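发件人：Nawal Kamel
收件人：手作与修补邮件组
日期：2018年5月9日
主题：Re: 小挂布的棍子到底怎么穿

Libor，各位：

先回最要紧的：棍子没买错，是布裁短了。下面引的是Libor上次的来信，我把跟抱怨天气有关的部分删掉了，省得大家再读一遍。

> Libor Vávra 写道：
>
> 按Brenda那份说明做了一块小挂布，布是旧床单剪的，图案用黑墨水画，到这一步都还体面。然后是穿棍子。说明上只有一句“将木棍穿入上端布套”，好像布套是布自己长出来的。我折了一道边，缝上，棍子进不去。拆开，再缝，棍子进去了，又从另一头溜出来，滚到柜子底下。现在柜子底下有2根。
>
> 三个问题：
> 一、布套到底留多宽？
> 二、画好了再缝，还是缝好了再画？
> 三、Valentina说可以不缝，直接用胶粘，她是认真的吗？
>
> 另外，Montecinos店里那种细棍是不是都有点弯，还是只有我挑到的弯？
>
> Libor

一条一条来。

布套的宽度别问尺子，问棍子。拿一条纸绕棍子一圈，在接头处做个记号，再放出一个指甲盖的余量，就是它了。Brenda的说明里原本有这一段，后来她嫌啰嗦删了，删完以后收到的来信比那段话长得多。我跟她提过，她说下一版补，下一版定在7月，至于哪一年的7月，她没有讲。

先画还是先缝，我站先画。布摊平的时候画坏了，你损失的是一块布；缝好了再画坏，损失的是一块布外加一个晚上。Macarena站先缝，理由是先画的人总把图案画得太靠上，一折边，图案的头顶就折进布套里去了。她说得对，我那只猫头鹰至今没有额头。折中的办法是先折一下，用指甲压出折痕，打开，在折痕以下画，画完再缝。棍子横在下端的话同理，折痕压在下面，图案往上让。

Valentina是认真的。她用Teltora的布用胶，已经挂了4块，都还在墙上。我用的是Boka，便宜，900一管，干了以后硬得像指甲，棍子倒是哪儿也不会溜了，想换也别想换。胶要薄，抹在折边的外沿，别抹满，不然棍子还没进去，洞先没了。Valentina还提醒，胶没干透不要试棍子，忍不住的人请先去洗碗。

关于弯：Montecinos的细棍都有点弯，不是你手气不好。挑的时候在柜台上滚一滚，走得磕磕绊绊的放回去。店员会看你，让他看。要是图省事，Edow有成捆的，一捆4000，直是直，只是你得打算往后好几年都做挂布。谁想合买一捆，回信说一声，我负责分，柜子底下的不算。

再说垫板。Libor没问，但我猜他是在床上做的。软的地方折不出直边，找块硬板，放地上也行，膝盖下面塞个垫子。布角翘的话拿东西压住，别用茶杯，我说这话是付过代价的。

最后说一句试摆，我认为这一步省不得，虽然大家都省。穿棍子以前，把布平摊在板上，棍子横着搁上去，退后一步看。要看的是两件事：棍子两头露出多少，图案离棍子还有多远。像下面这块就摆得明白，布是竖着放的，细木棍横在靠下的地方，黑墨水画的小箭头在布的中间一带，箭头朝下，跟棍子之间还有空，折一道边也不至于吃到它。布上有几道浅浅的皱，我个人不烫，挂上去自己会垂平，垂不平就说是故意的。Macarena读到这里要回信了，请她另起一个主题。 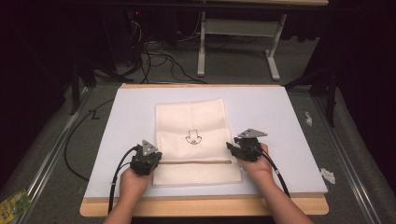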